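Group lending without the weekly meeting

Anjani Purba, 19 Sep 2021

Atgate opened its small-trader loan book in November with 55 borrowers, all of them market stallholders and home producers with no collateral. The loans are short, the sums are small, and repayment is collected every 20 days. The lender chose that interval after reviewing sales records from the Ploltov market, where most stalls restock twice a month and hold little cash in between.

Under the older model, borrowers met once a week, paid in front of one another and covered any shortfall as a group. Faustine Le Goff, who manages the portfolio, dropped the meeting and kept the shared guarantee. Groups now have three to five members. A member who expects to miss a payment must tell the others two days ahead, and the group may defer one installment per loan cycle without a fee.

"A weekly meeting takes half a morning from someone who sells in the morning," Le Goff says. "We were charging them for that time and leaving it off the rate sheet."

The first loan is capped at 900. A second loan can be up to twice that amount if no more than one installment was deferred. Interest is charged on the declining balance, and the full cost is printed on the first page of the contract. Disbursement goes through Severo, a payment agent with counters in the market hall, and borrowers repay at the same counters.

The book has since grown to 2,461 active loans. Growth has put pressure on field staff, who still visit each new applicant at the place of work. A visit takes about an hour and covers stock on hand, supplier credit and household expenses. Le Goff wants to shorten it for repeat borrowers.

Stock purchases remain the most common use of funds, mainly cleaning goods, cooking oil and packaged food. Equipment comes second. The Halilović cooperative, which buys in bulk for its members, has asked for a separate credit line with a longer term. Atgate has not yet set the terms.

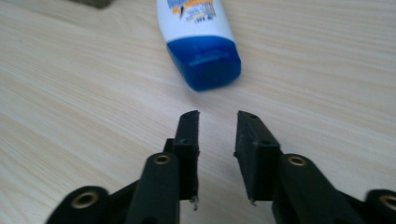 A plastic squeeze bottle with a blue and orange label.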